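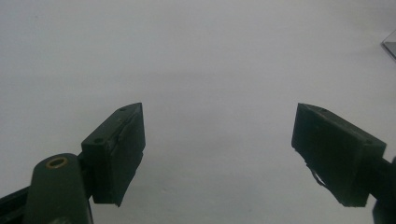

So I finally quit my meal kit subscription this week and I have feelings. I had Orkik for 9 months, every Wednesday, box on the porch, little bags of everything. I loved it at first! Then one night I sat down and added up what I'd spent since July and it came to 825 dollars, and that's with the "welcome back" coupons (I paused it twice, they really want you back). My new thing is that I plan the week with nothing in front of me, a plain stretch of white tabletop like that one, no phone, no laptop, just a pen and the back of an envelope.

First week without it I panicked and bought way too much. Like three kinds of lentils. I don't know who I thought was coming over.

Second week went better. I wrote down the dinners we already make without looking anything up, and there were 7. That's a whole week! I'd been paying a company to send me a tiny packet of soy sauce when there's a giant bottle in my fridge door.

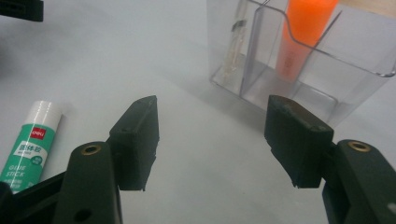
The part I do miss is the weird stuff. I'd never have cooked with preserved lemon on my own, and now I put it in everything — chicken, rice, a tuna sandwich once (don't knock it). The Melnyk market over by the bus station has jars of it way cheaper than the fancy grocery store, so I've been stocking up.

Also, the 30 minute recipes were never 30 minutes. Not one time. The chopping alone took me that long, and then you'd get to step five and it wants you to have already been roasting something. I am still mad about the sweet potato tacos.

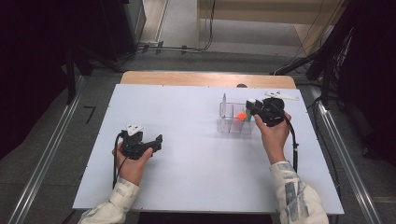 Anyway I kept the recipe cards, all of them, in a shoebox on top of the fridge. We made the coconut noodle one last night with regular spaghetti and frozen peas and it came out great, maybe even better than the kit version.

If you've got a good lazy dinner that uses up lentils please send it my way. Red, green or brown, I have them all.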